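Minutes of the software catch-up, January 2018
Project Jostura, control and perception side
Held at Sereck, upstairs table. I took these notes, so blame me for anything that's missing.

Matters from last time

The gripper driver update went in and the old one has been taken off the machine. We still had both start-up scripts lying about, which is how we ended up with two controllers fighting over the same port last week. The old script is now gone as well. The change log is still behind and I said I'd fill it in (I said that in September too, I know).

Planner

Most of the first half hour went on this. We replayed 30 reach attempts overnight with the new time limit of 500 milliseconds, and the planner ran out of time on 14 of them. That's worse than we hoped. The long ones nearly all begin with the arm folded back, so the search wastes its effort getting the elbow round before it does anything useful. Two ideas came up: give it a handful of ready-made starting poses, or let it go on with a half-finished path and tidy it up as it moves. There was a fair bit of arguing! I'm for the starting poses as it's a small change and we can back it out in an afternoon. We agreed to try that first and leave the other for the spring.

Someone asked if we could simply put the limit up. We could, but the Badawi scheduler expects an answer within that window and drops the job if it doesn't get one, so no.

Perception

Then on to the wrist view, which I'd been looking forward to. The table finder draws its outline from the bright surface and follows the near edge quite nicely, bend and all, but it doesn't cope well with the lamp reflection in the middle. It treats the bright spot as a hole, and then the shadows next to it get picked up as objects. We had these up on the screen while we talked: 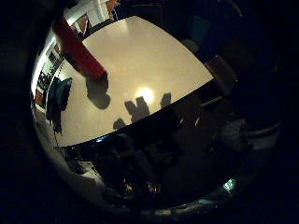
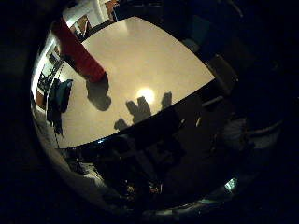

Wrist view, both: lamp reflection on the tabletop with dark shadows close by, red object at upper left.

The red thing is easy, colour alone finds it. What went wrong is the length, as the finder adds the shadow at the tip and reports it longer than it should be. We went round the houses on whether to fix this with a mask or with better training data. My view (and I did go on a bit) is that we know where the fingers are from the joint readings, so we can work out where the shadows ought to fall once we've measured the lamp position, and tell the finder to ignore those patches. Others pointed out that this breaks the moment anybody changes the lamp. Fair enough. We'll do a rough mask now and label more shadow cases alongside it.

Also agreed to blank out everything past the rim of the lens circle before the picture reaches the finder. It's black anyway and we're spending time on it for nothing.

There was a question about straightening the picture first. We tried that in September and it smeared the outer part so badly that the table corners went. Staying with the curved view for the time being.

Tooling

Ticket 642 is still open: the Usau log viewer shows the joint readings one step behind the pictures. Lovely tool otherwise, but you can't judge a shadow mask with it until that's sorted. It looks like the viewer takes the time the message was saved instead of the time it was sent. I'll have a go at it before anything else.

To do
Starting poses for the planner, then rerun the same attempts: planning side
Rough shadow mask and rim blanking: perception side
Measure the lamp position and write it in the set-up file: perception side
Ticket 642 and the change log: me

Any other business

The build machine's disk is filling up again. Please delete your old test runs, and move any you want to keep to the shared drive by Friday.

Next meeting same place, same time, in a fortnight.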